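Workshop tips: getting a cleaner comparison out of a toy kitchen

A few of you wrote in after my August post asking how we keep our little kitchen tests from turning to mush, so I've pulled my notes together. We're comparing two ways of teaching an arm a pick-and-place chore. One policy learns from whole demonstrations, start to finish. The other learns from the same demonstrations chopped into short pieces, and at run time it picks the next piece for itself. Same arm, same kitchen, same props!

Tip one is to settle the starting layout before you collect anything. I used to eyeball it (I know, I know) and then wonder why my results wandered. Now I take a reference shot and overlay it on the live view at half strength, and nudge things until the edges line up. For the layout below I check the carrot first, then the yellow block on the cooktop, and the pot last.
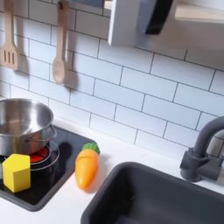
Nesma Belkadi wrote back that matching the layout that tightly only proves the policy has memorized one spot, and that she'd want every prop shifted a little between trials before she believed any number I gave her.

Fair point, and it's my second tip. Do both! I keep one fixed layout for catching bugs and a shuffled set for the real score. The shuffled set has 25 layouts, each saved as its own overlay, and both policies get every one of them. I made the list in Stamier, our scheduling script, which also flips a coin for which policy goes first. Before that I'd run all of one and then all of the other, and by late afternoon the light from the window had moved and I was comparing noon against 5 p.m. Don't do that.

Tip three: write your success rule down before the first trial and read it out loud to somebody. Mine said "block is in the pot," and Thịnh Đặng asked me what happens if it's leaning on the rim. Good question. We now score at three checkpoints, which are reaching the block, holding it clear of the surface, and letting go with it fully inside.

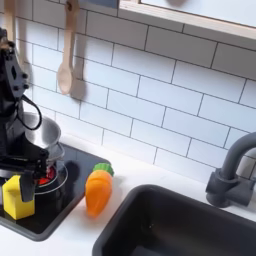

Scoring that way also tells you where a method is weak, and for us that was the whole story. With 429 demonstrations the two policies looked about even on the final score, but the chopped-up one was reaching the block more often and then fumbling the release. When we went up to 761 the release mostly sorted itself out and it pulled ahead on the shuffled layouts. On the fixed layout I still can't tell them apart, so if that had been my only test I'd have gone home thinking the method did nothing.

Some smaller stuff:

Shiny surfaces are a pain. Check your camera exposure before each session and lock it.

Save the failures with the video, and watch them the same day while you still remember what you changed.

If you bump the camera mount, stop and redo the overlay check, even if it looks fine.

Next I want to try the chopped-up version with longer pieces. I'll post the layouts once I've cleaned up the file names.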